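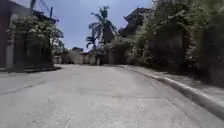
The Oven Weekend

My sister-in-law was coming on Sunday, and I had one weekend to turn into the kind of person who has a clean oven.

I should say that I do clean. I wipe counters. I mop on Fridays if it isn't too hot. But the oven and I had an agreement going back two apartments: I didn't look inside it any longer than it took to get the lasagna out, and it didn't set off the smoke alarm. In June it broke its half of the deal. Twice, both times over frozen fries.

So Saturday morning I drove out to the hardware store in Mendasden and stood in the cleaning aisle reading labels. The strong stuff had a warning paragraph longer than my lease. Next to it was a yellow tub called Stuta, a paste, with a drawing of a very happy stove on the lid. I bought the paste. I also bought a scraper, a bag of steel wool, a doughnut, and a second doughnut for later.

Later was the parking lot.

Back home I took out the racks and put them in the bathtub with hot water and dish soap. My grandmother used to do hers in the yard with ashes and a brick, and she would have had some things to say about the bathtub. Then I got down on the kitchen floor on a folded towel and stuck my head in.

I don't know how to explain what was in there. There was a layer from me, and I recognized most of it (the sweet potato incident, the cheese). Under that was a layer from whoever had the place before me. I kept scraping and found a small black disk stuck to the back wall like a coin. I spent ten minutes on it with the corner of the scraper and it popped off whole. A pepperoni! From before my time, too, because I haven't bought a pepperoni pizza since I moved in.

I set it on a saucer. I can't tell you why. It felt wrong to just toss it.

By noon I'd covered the whole inside with paste, and the tub said to wait six hours. Six! I had pictured twenty minutes and a podcast. So I did what you do, and started on something else. I pulled the stove away from the wall.

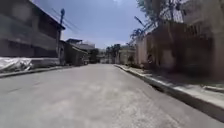

Behind the Stove

It came out with a noise like a bus stopping. Back there I found 2 forks, a birthday candle, a magnet shaped like a lemon, and an envelope, flat against the baseboard and furry with dust. It wasn't sealed. Inside was a recipe card in blue ink, very upright handwriting, and across the top it said Talavera Cake.

No name on it. Butter, almonds, the peel of three oranges, and then at the bottom, underlined: "Do not open the door to look. It knows."

I sat on the floor with my back against the cabinet and read it over and over. Somebody had stood right where I was sitting and baked this thing in this oven, and wasn't allowed to look either. I felt a lot better about my agreement.

At six-thirty I wiped off the paste. It took every rag I had and one T-shirt I'd been meaning to get rid of. The glass came up clear enough to see the bulb through it, and I found out I had a bulb. I rinsed the racks, scrubbed a gray ring out of the bathtub, and pushed the stove back with my hip, a few inches at a time – left side, right side, left side.

Then I turned it on to 255 to dry out, low and slow, and stood there sniffing. Nothing. Warm metal. I opened a window anyway out of habit.

My sister-in-law showed up Sunday at four with her big purse and a bunch of carnations. She didn't look in the oven. She never even went into the kitchen. She sat on the couch with her shoes off and told me all about her new dishwasher, a Trivon, which cost 790 dollars and plays a little song when it's done. She sang me the song.

"Something smells good," she said, after a while.

"Orange," I said. "It's got fifteen more minutes."

"Can I look?"

"No," I said, and I must have said it pretty sharp – she put her feet back in her shoes.

The saucer's still on the windowsill. I dust around it.

Recent stories
The Year of the Wrong Curtains
Laundry Night on the Third Floor
My Aunt's Good Broom
Soup for a Landlord

Contact | Copyright 2020 | Back to top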